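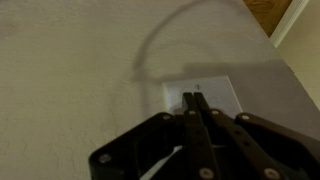 New wall plates for the Lornarlow hall

If you've been to Lornarlow lately you'll know the old light switches had seen better days. Well, the changeover has started! I popped in on 21 March 2023 and got the full tour from Korkor Nyarko, who looks after the bookings and was very pleased to show me something other than the leaky tap.

The new plates are plain white rectangles, same style in every room, and there are 59 of them to go up across the building (I had no idea we owned that many). The pale walls are staying as they are for now – hairline marks, blotches and all – and Korkor says painting is pencilled in for August, once the dance classes take their break. I'd have painted first, but what do I know? The sparky could only come this month.

Kwaku Amissah picked the plates and tells me he went through three catalogues before settling on the plainest ones in there. He's still after opinions on the colour for the walls. I voted for a warm cream, Esi Annan wants something greener, and there's a sheet by the kitchen door if you'd like to join the argument.

The small meeting room will be closed while its power is off, so check with Korkor before you lug your gear over. The main hall stays open the whole way through.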